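4 January 2019

Up at 6, dark, frost on the inside of the bathroom window again. Must ring about that seal. Won't.

Choir starts back tonight and I haven't looked at the alto line since before Christmas. Sang it in the car on the way to Sondthorpe, got as far as page 2 and lost it. Veronica says the middle bit goes up a third where we all go down. She's probaly right, she normally is, annoying.

Lunch with Najwa. Soup, too salty. She's thinking of giving up the flat and going in with her sister till April, then seeing. Told her do it. Then worried all afternoon I'd been too quick. Her sister smokes. Rent's gone up by 40 a month though, and the boiler man still hasnt come.

Post: gas bill, a card from Milagros (late, lovely, a donkey in a hat), nothing from the dentist. 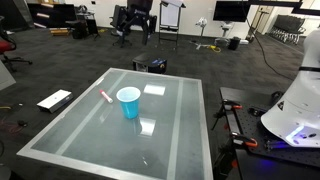
Anyway the donkey is on the fridge now. Must write back properly this time, not just a text. She asked about Mum's knee and I never said.

Home 20 minutes late, no bread left in the shop, so crackers. Choir at half seven. Find the folder. Find the black pencil. Ring Mum before, not after, she goes up early.

Cold feet. Going.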